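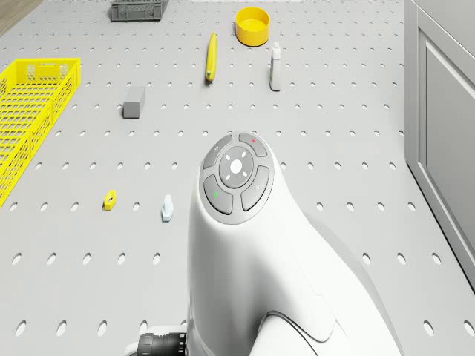 Home > Guides > Simulator > Cell setup

Last updated: April

How to reset the Restar table cell in the simulator

Do this before every new series of runs. It takes 19 minutes if the objects are already loaded.

1. Stop the physics and send the arm to the home pose. The gripper must be open and empty.
2. Load the base table file. Check that the grid of holes is fixed to the world and does not move with the arm.
3. Place the large things first – cabinet, crates, plate and bowl. Then add the mugs and the small pieces.
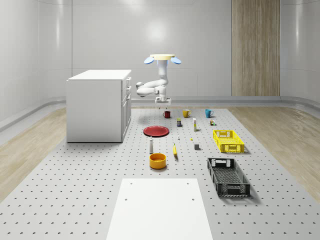 4. Start the physics and wait 200 steps, so that everything can settle. If a small piece falls through a hole, its collision shape is wrong. Nelli Karppinen keeps the corrected shapes in the Korilport folder.
5. Move the arm slowly above the table at speed 58. Do not use 100 for this check.
6. Save the state under a new name. Please do not write over the old one – we lost a good layout like this on a Tuesday.

If the arm shakes at home pose, lower the joint gain a little and repeat step 4.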